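Cukow: a table of flat boards that did not stay flat

Aug 6, 2020
by the Cukow maintainers

Print this page | E-mail this page

What this is

Cukow is a data set about wooden boards and what they did when left alone. It has 1,179 rows, one per board, and 22 columns, most of which made sense at the time. The boards are cutting boards, shelf blanks, small table tops and one entry listed as "lid??" that we have kept out of respect for the question marks.

Each board was measured once when it was finished and again after a winter indoors. The gap between the two readings is the point of the whole thing. If you want to know why a board that sat dead flat in the shop now rocks on the kitchen counter, you may find a clue in here. You may also find that the board was left on a radiator, in which case see the column called where_kept.

Where it came from

The rows started life in paper notebooks kept by members of a shared wood shop. Some wrote in inches, some in millimeters, and a few in a private unit based on playing cards slid under the corner. (We bought a pack of the same cards and measured it. The unit is now documented in cards.txt.)

The notebooks were typed up by hand over one December, when the shop heater was broken and there was little else to do. Typing was done in gloves. This explains a certain kind of error in the early rows.

What's in the files

boards.csv is the main table. Start there.
notes.csv has the free text, joined on board_id. Spelling is as found.
cards.txt covers the playing card business.
old/ holds the files from before we fixed the dates. Please don't use them. People keep using them.

The columns that matter

species is the wood as the maker named it. There are 741 rows marked maple, which tells you more about what the lumber yard had on sale than about anyone's taste. We did not try to split hard maple from soft. Some makers did, and were wrong in both directions.

glued says whether the board is one piece or several planks joined edge to edge. ring_dir says whether the planks were flipped so the growth rings alternate, all run the same way, or were never looked at. The last value is stored as "no idea" and is the most common.

cup and twist are in millimeters, always positive. We lost the sign on cup early on, so you can tell how far a board bent but not whether it smiled or frowned. This is the flaw we get the most mail over, and we deserve it.

knots is yes or no. A small tight knot still counts as yes. Several makers felt strongly that it shouldn't, and their boards all say no.

finish is free text cleaned up into a short list. Anything from a can with the Rowbotham label went in as "oil", though the shop used it on boards, hinges and at least one squeaky door. 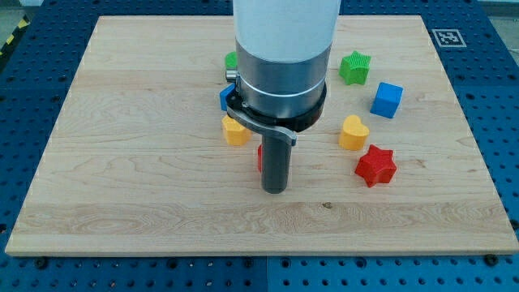
One comment on the first release said that ring direction is a red herring, that the faces just need to dry at the same speed, and that anyone who oils only the top of a board has built a very slow potato chip. The same comment asked for a column saying whether both faces were finished. We had that in the notebooks and hadn't typed it up, so it is now both_faces. It does look like it matters. We would like to have thought of it ourselves.

Things that are missing

There are 82 rows with no second reading. Most of those boards were given away as presents, and it turns out to be hard to ask for a gift back so you can lay a straightedge on it. We left the rows in with the field blank. Do not fill them with the average. Someone did this in a fork and got a lovely smooth chart of nothing.

Moisture is patchy. Early readings were taken with a Berska pin meter that had been dropped at least once, by everyone, according to everyone. Later readings came from its replacement. The meter column tells you which one was used, and we did not attempt a correction between the two. If you want to attempt one, the notes contain a few boards read with both on the same day.

Room humidity is recorded as "dry", "fine" or "damp". These are the opinions of whoever was holding the pencil.

What it's good for

Practicing with messy tables. Teaching a class about units. Settling small arguments in a wood shop, or at least moving them along to a new topic.

What it isn't good for

Structural work of any kind. Furniture you plan to stand on. Claims about species other than maple – the walnut rows are nearly all from the same plank, and the cherry rows are nearly all from the same optimist.

Loading it

Any spreadsheet will open boards.csv. If yours turns the board IDs into dates, import that column as text. If you use Eltura to convert the files, turn off its "tidy headers" setting first, or both_faces becomes Both Faces and the join script sulks.

Changes in this version

Added both_faces.
Fixed inches entered as millimeters in the shelf blanks. One shelf had been listed as thinner than its own finish.
Renamed warp to cup, after a long thread we don't plan to reopen.
Removed a duplicate of the lid.

Corrections

Send a board_id, the column, and what you think it should say. If you made the board, say so, and we'll take your word for it on everything except knots.

Contact | Copyright 2020 Cukow project | Back to top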